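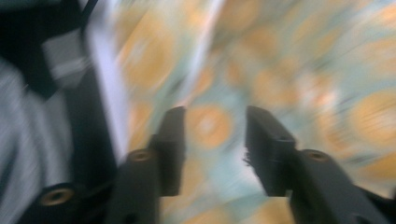
## Jul 15, 2026: table cover, round two

Circle print again, orange and tan on pale blue-green. Yara Moussa wants it kept for the whole Ornilano table job. I'm not convinced. A busy print hides crumbs, and hiding crumbs isn't the same as wiping clean, whatever the Drider sheet claims.

- Price on the slip: 396 for the roll. Seems high.
- Sheet promises 2,127 wipes before the colors fade. Who sat and did that?
- Cut 23 inches off the end for a stain test. Coffee first, then beet juice.
- Plain Maruyama cloth stays on the shelf until I see results.

Yara, please don't order more yet. If the tan circles go pink from the beets, I'd like to send it back before October.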